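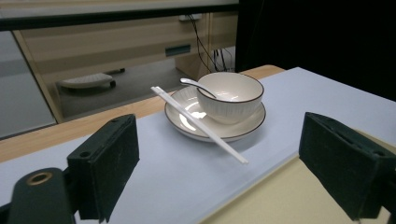
One setting: saucer, ribbed bowl, spoon, chopsticks across the front.

From: Araba Akolgo
Date: November 28, 2023
Subject: Re: New bowls for the Kindthorpe dinners

> I vote we stop dithering and buy the Lomix set. White goes with
> everything, the brown edge looks smart, and the chopsticks match.
> Salminen has them cheaper than Gronholm, and they stack, so we
> get a shelf back. Can we settle this before the weekend?

I'm not against white. I'm against buying a cupboard's worth of it on the strength of one nice-looking setting.

Take the bowl first. Those fine ridges down the outside are pretty, and I'd like to know who plans to scrub them. We had ribbed mugs until June and I spent more time on them with a toothbrush than I care to remember. The inside is smooth, fine, but the inside was never the problem.

Then the saucer. It's wide enough that the bowl can sit well off to the back and leave room in front, and I suppose that's the idea. But our tables seat six with their elbows in, and I don't believe six of those saucers will fit with the serving dishes in the middle. Has anyone measured? I mean with a tape, on the long table.

The chopsticks I just don't trust. Laid across the saucer like that, the tips come down on the table, so we'd need rests as well – another thing to buy and lose. And plain white ones will show every drop of soy sauce. Are they melamine? The order page doesn't say, or I couldn't find it.

"They stack" is a claim I'd want to see tested. The last lot "stacked" too, and we lost 3 in one evening.

My suggestion is to order four settings under item 2194, use them for two dinners, and put them through the dishwasher with everything else. If the brown rim still looks the same after that, I'll stop complaining. The spoon I have no quarrel with. The handle is long enough to lean over the side of the bowl, and that's all I ask of a spoon.

Who has the Salminen login?

Araba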